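The rental in Wungate had to be empty by noon, and at 9:40 she was still doing the bedroom. The van from Hisell had taken the large things already. What was left was cloth, mostly, and cloth went slowly.

Her aunt had kept everything she ever knitted. The zigzag ones were the worst to fold. They slid open as soon as you let go of them, and the dark bands never met up where you wanted them to – navy landed on tan, mustard landed on white. She pinched one in the middle, lifted, and let the two sides fall.

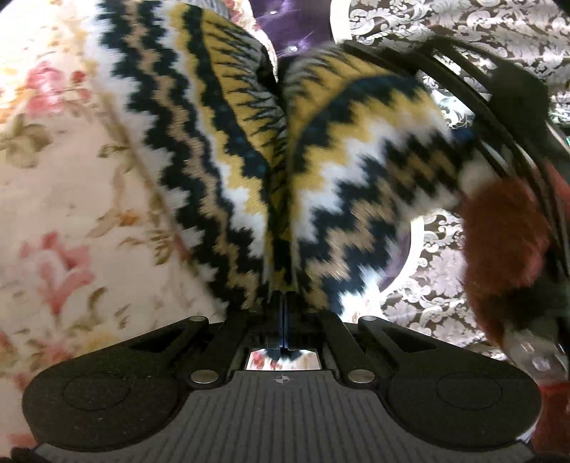 She folded it again the way her aunt used to, in half and then in thirds, and pressed it down with her forearm. It held. She put it on the pile for Pumphrey Street and reached for the next.

The shop there had offered 300 dollars for the lot. She had said yes on the phone. Now she took the zigzag one back off the pile and set it by her purse, under the car keys – then went on with the others until the box was full and she had to look for the tape.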